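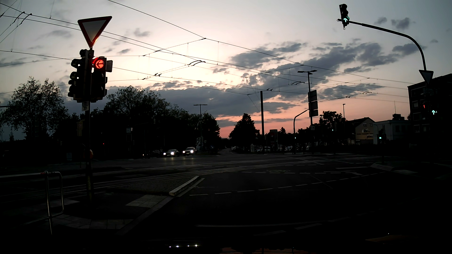
**Signal timings to change at junction 72/201**

Multow will alter the traffic signal programme at the tram crossing in September. The left-turn arrow gets its own phase, separate from the tram phase. Detector loops will be cut 100 m before the stop line.

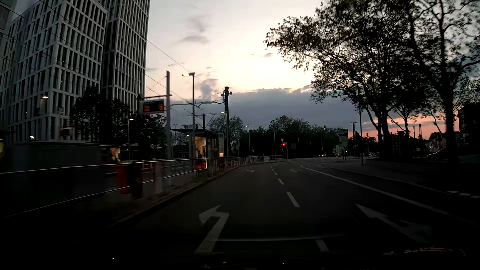

*The road beside the tram stop at dusk.*

The stop stays open during the work. Departure displays may be switched off for up to 2 hours while cables are moved, said project engineer Vesela Radonjić.

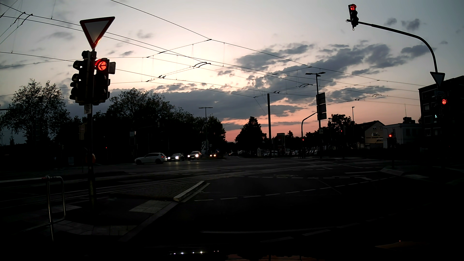
*Red arrows showing at the junction, with tram wires overhead.*

Kerbs and road markings are not affected.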